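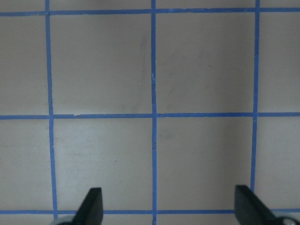 Wrist view, taped grid, gripper open.

3/18/18

Grid is down on the work surface. Blue painter's tape, three strips one way and three the other, all by hand. Two of the long strips lean in a bit towards the gripper end, so the cells are not true squares. I thought about pulling them up and starting again and decided against it. The grid is only there to tell the operator where to put the object before each run. It does not need to be accurate to the millimetre.

Reason for doing this at all: the last batch came out lopsided. We had 542 usable runs and when I plotted the start positions most of them sat in one clump near the middle, where it is easiest to reach. The model trained on those does well in the clump and poorly outside it. Chiến Khổng said as much in November and I should have listened then.

Plan is 1000 runs on the new layout. Work through the full cells in order, then the part cells at the sides, then back to the start. Turn the object by hand between runs, any angle. Log the cell with each run, using the names on the sheet by the Enda box, not your own.

Worry about the tape: the model may learn to use it. If it only ever sees blue lines it could tie the grasp to the lines and fall over on a bare surface. Two ways round this that I can think of:

- lift the tape for the second half and place by eye
- keep the tape and mask it out of the wrist images afterwards

Chiến prefers the first. So do I, mostly, because the masking script from the Vass job was slow and left smears round the object. Will ask at Barkel whether they ever tried it.

Notes on the wrist view. Both fingers show at the bottom with the gap between them clear, and I want it kept that way. With the camera tipped any further up we lose the tips. The right finger covers a piece of one strip near its end. Fine for training, but do not use that spot for checking the camera angle. Use the crossings along the top strip instead.

Light is soft and fairly even, a touch darker towards the right. Leave the lamp alone between sessions. There is a dark speck in one of the lower cells and a faint smudge in one of the upper ones. Wipe both before the first run. The tape has a few scuffed places and a nick on the middle cross strip - press it down, don't replace it, or the early and late runs won't match.

Still to do:
- copy the 542 old runs to the Senance drive and mark them as no grid
- add a cell field to the run log
- dry run of two full passes before anything counts towards the 1000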